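Workroom notebook, 12 February 2019
Lamero coat, second toile and cloth tests
3 comments

Cut the second toile of the Lamero coat this morning from the heavier calico. The light one told us very little about how the back hangs, and the Zermont cloth is a good deal stiffer than either. Shoulders are better. The sleeve head still has a ridge at the back where the ease was pushed past the notch, and you can feel it through the calico as well as see it.

Přemysl re-drew the back armhole and lowered the pitch of the sleeve. I set the left sleeve on the new line and left the right one on the old so we could compare. On the stand the left looks correct. On a person with the arm forward it drags from the underarm seam to the elbow. Old one doesn't drag but has the ridge. We'll try the new pitch with the old armhole depth before touching anything else. Do not transfer the left sleeve to card yet.

Centre back length is 62 cm from the nape on the short version. The sheet that went to Okstead has it measured from the collar seam, so their figure reads shorter than ours and both are right. I have written NAPE in red on our copy. Whoever sends the next sheet, please measure from the nape and say so on the page.

Collar: under collar cut on the bias, top collar on the straight. The roll line sits where it was drawn. Points turn up a bit, which I put down to the under collar being cut the same size as the top. Trim the under collar slightly along the outer edge and pull it to fit. Přemysl would sooner add to the top collar and leave the under collar alone. Same result on paper, but his way keeps the under collar piece common to both lengths, so we'll do it his way.

Zermont wool, charcoal. Steamed a square of it on both sides and left it flat over lunch. It shrank by up to 2 per cent along the warp and nothing I could measure across. The piece has to be steamed through before cutting, all of it, including the offcuts kept for pocket facings. Last season we skipped the facings and every one of them puckered. The mill ticket says ready for the needle. Ignore the ticket.

It marks badly under the iron. Press from the wrong side with the wool cloth and lift, don't slide. Chalk brushes out. Wax does not come out at all, I tried it on a scrap and there's a grey line there that steam only made worse. The wax is now in the drawer with the leather tools and should stay there.

Seams: tried plain pressed open, welt, and lapped with a raw edge. Plain is flat enough if graded. Welt is too thick where the yoke crosses the side seam and the machine climbed over it and skipped stitches. The lapped raw edge looks good on the sample and frays after handling, so it could only go where nothing rubs, and there's nowhere on a coat like that. Plain, graded, topstitched on the yoke only.

Trnka thread is fine for topstitching at the longest stitch but snaps if the tension is left where it was for the cotton. Back it off until the loop just shows underneath, then bring it up a touch. The darker of the two greys disappears completely into the wool. Fine for construction, useless for topstitching. We need something that shows.

Interlining samples arrived without labels again. I've sorted them by hand feel and pinned a note to each. The soft woven one goes through the fronts. The hair canvas is too springy for this shape and made the front stand off the body like a board. Přemysl cut the canvas down to the chest only and basted it in, which helped, and it's what we'll use for the fitting. Baste in silk so it pulls out clean.

Pockets. First attempt had the bag hanging from the welt alone and it swung about and showed through at the hem when anything heavy went in. Second attempt catches the bag into the front facing. Better. The opening wants to be lower by a finger's width for the tall fit model and where it is for the other. Leaving it.

Competition paperwork, so it's written down somewhere. They want 3 looks from each studio and the form has room for a short statement on the work, which I have drafted and hate. It talks about memory. The coats have nothing to do with memory. I'll rewrite it in terms of what they are: outerwear that can be opened, relined and repaired by whoever owns it. The judges at Okstead see garments on the rail first and on a body afterward, so hanger appearance matters more than we've been treating it as mattering. Hanger loops to be cut from self fabric and sewn through the neck tape, not on top of it.

Labour on the coat is too high. The bound buttonholes take up most of the front, time-wise, and I'm not convinced they earn it. Make one front with bound and one with keyhole, put them side by side, decide at the fitting.

To do:
Steam the full Zermont length
New sleeve, old armhole depth, new pitch
Top collar amended, under collar left alone
Keyhole sample on scrap with interlining behind
Ask Trnka for a shade card, greens and browns
Rewrite the statement
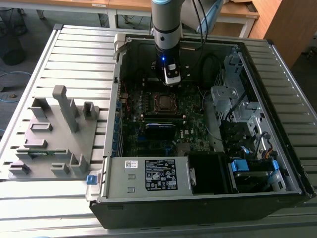
Lining is the part still undecided. At present it's bagged out through the hem like any other coat, and to get at the canvas you have to unpick the hem and pull the whole thing through, which defeats the point of the statement before I've rewritten it. What I'd like is for one side of the lining to come away in a single piece, the way the panel is off the black computer tower and you can see straight down to everything inside while it lies flat on the table. So a separate lining panel over the left front, buttoned to the facing and along the side seam, with the pocket bag and canvas finished well enough to be looked at. Bind those edges. For colour, the brown-gold of the processor with the green of the board around it is closer to what I've been after than anything on the lining cards: green for the panel, brown-gold for the binding and for the topstitching on the yoke, charcoal left to do the rest. Přemysl Gajdoš thinks the green will read as a uniform. Possibly, if it's too blue. Cut a half-front in whatever green cotton is on the shelf and try the buttoning first, colour after. Buttons need to sit flat or they'll be felt through the shirt.

Shared 3 times

Recent entries
Lamero coat, first toile
Grading the trouser block
Pressing cloths, washing and care
Sleeve pitch, notes from February fittings
Offcuts: what to keep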